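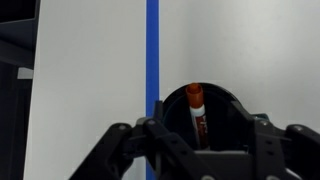

Photo: Indix, wrist camera, Anville open day

Progress report to the Drerov Fund
Grant 2871, "Pick, Place, Repeat"
Submitted December 23, 2021
Prepared by Danish Soomro, Indix

The main event of this reporting period was the open day at our Anville lab, which the grant agreement calls a "public engagement milestone" and which my team calls the day we had to tidy up. We had 55 visitors. The agreement asked for 40 percent fewer than that, so we are claiming the milestone as met and would like the surplus remembered kindly at renewal time.

The demonstration was the marker task. Fu, as the arm has been known since its first week here, takes hold of a marker and sets it in a cup or a mug. Described that way it sounds like something you could get a nephew to do. Several visitors made this point. One brought the nephew, who did it faster and wanted to know what the budget was.

We ran the task in two sessions with a break for coffee. The morning session went well, apart from a restart that I explained to the crowd as a calibration step. It became one shortly afterward. In the afternoon Fu dropped a marker on its second try, and got the only spontaneous applause of the day. We have noted this under audience feedback and do not plan to build on it.

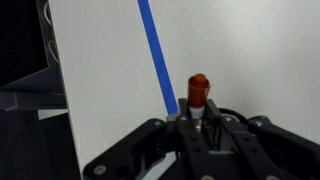

Between the fingers: the small orange cylinder, held upright.

Most of the questions were about the grip. People expect the trouble to be in the moving, and the moving is fairly dull. Closing on something narrow and keeping it vertical is where our hours have gone since the last report. We changed the approach angle in December and rewrote the part that decides when to let go, which had been optimistic.

A retired machinist spent most of the morning session beside the table and gave us two suggestions about the finger tips. We have tried one. The other requires a tool we do not own, and it appears in the budget request below under its proper name.
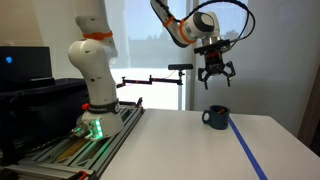
Fu at the table, fingers open, with the blue mug below.

Spending

The open day was budgeted at $2000 and cost $1000. The saving comes mostly from the catering, which was cookies, and from the banner, which we did not order in time. We ask permission to move the remaining $1000 to finger tips and the machinist's tool. A line-item table has been sent separately in the Drerov format, including the column none of us understands. We put zeros in it.

What is behind schedule

The written guide for visiting schools is late. A draft exists and is accurate, but the first person to read it outside the lab fell asleep — my spouse, so the sample is small. A shorter version will come with the next report.

Next period

More mugs, of different shapes. A second run of the demonstration for Drerov staff, if you would like one. Please send a date and a head count, and tell us whether anyone is bringing a nephew.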